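Away Days, and Why I Keep Going

September 2021

So the season is four games old and I've already been to two away matches, which my sister says is two too many for a team that can't defend a corner. She's probably right. But after such a long stretch of watching football on a laptop with the sound turned down, I'd have gone anywhere. I'd have gone to watch them train in the rain.

The first one was Stadley away. If you've never been, the ground is a good walk from the train station, all uphill, past a tire shop and a bakery that was already sold out of everything by the time we got there. We lost 2-0 and I loved nearly all of it! Our midfield gave the ball away over and over in the first half, and the guy behind me just kept saying "simple, keep it simple" under his breath like he was praying. Their second goal was a deflection. Their first was not, and I don't want to talk about it.

Then came Friesen, and that's the one I really wanted to write about. A Tuesday night kickoff (why?), a two-hour drive, and a starting lineup that made everyone in the car groan out loud. No proper striker. Arow, our one fast winger, on the bench again – I will never understand it. He came on after halftime and the whole game changed. He isn't even that skillful, he just runs straight at people, and defenders hate that.

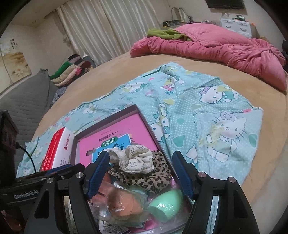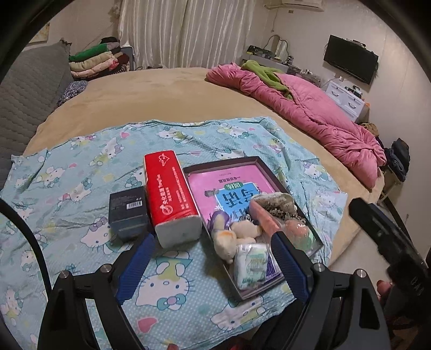 Rajitha Weerakoon

Anyway, back to Friesen. We were one down with 10 minutes left and the away end had gone quiet, the kind of quiet where you start thinking about the parking lot and whether you can beat the traffic. Then Arow got to the byline, pulled it back, and somebody (I honestly couldn't tell who until I saw the highlights later) bundled it in with his shin. I hugged a complete stranger. I lost my hat and got it back from three rows down.

It finished 1-1. The announcer gave the crowd as just over 2000, and I'd swear half of them were still in line for coffee when we scored.

What worries me is the defense. We drop too deep as soon as anyone puts us under pressure, and the new left back looks terrified of the ball. Clovov was slow, sure, but he talked all game long and everybody knew where to stand. They let him leave in February and never replaced him. You can't fix that with a pep talk.

Next up is a home game, so no long drive for once. My prediction is a scrappy win, with Arow starting – please, please let him start. I've already ironed the scarf.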